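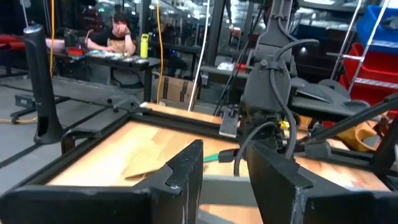
Our bench with the Porkus kit set up, seen from the wrist camera on one arm.

Porkus two-arm kit: a student review
Semov Project Course, final report, 2022-04-11

For our course project we got to pick a piece of kit and put it through its paces, and I put my hand up for the Porkus from Nidness straight away. It's a pair of robot arms, grippers and wrist cameras sold as one package to teaching labs, and the price is $2,480 with the education discount. Our budget was $2,000 so the department topped it up (thank you!), and I felt I owed them a proper write-up of whether it's any good.

First up, the setup. The printed guide is lovely and clear right up to the part where you calibrate the arms to each other, and then it just sort of stops. I spent most of an afternoon on that one page. The trick is to home both arms BEFORE you start the calibration program, and I really wish that was written in bold somewhere. After that it went smoothly and I haven't had to redo it.

Cable management is my other gripe. The clips in the box are tiny and I ended up buying my own from the hardware store. If Nidness ever reads this - bigger clips please!
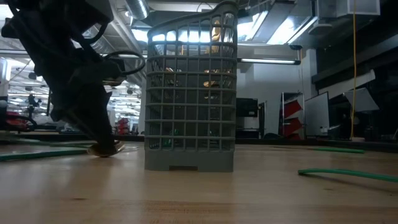 For the test task I wanted something you'd do at home, so I went with cutlery: pick it up off the table, put it in a basket. Sounds easy, and it's a favourite of mine now, but long handles are a real pain. Grab one too close to the end and the whole thing swings around on you. I also learned to come in at a bit of an angle, because straight down meant I kept bumping the table with the fingertips.

I ran 19 practice sessions, driving the arms by hand through the Pelupessy software that comes bundled with the kit. It's pretty basic to look at, but the controls feel good and I got the hang of them faster than I thought I would. Switching between camera views is slow though, with a lag of 2 seconds, and when you're lining up a grasp that feels like forever.
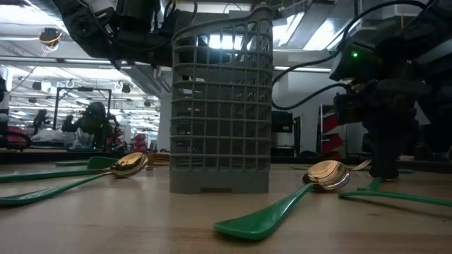

Having both arms was a bigger help than I expected. In the early sessions I did everything with whichever one was closer and left the other parked, mostly out of nerves. Once I started using them as a team I was a lot more relaxed about awkward pick-ups.

So would I tell another student group to get one? Yes, if you've got a patient person to do the calibration and a bit of money left over for clips. I'd love to try it on folding tea towels next, and I've asked to keep the bench booked until August so I can have a go.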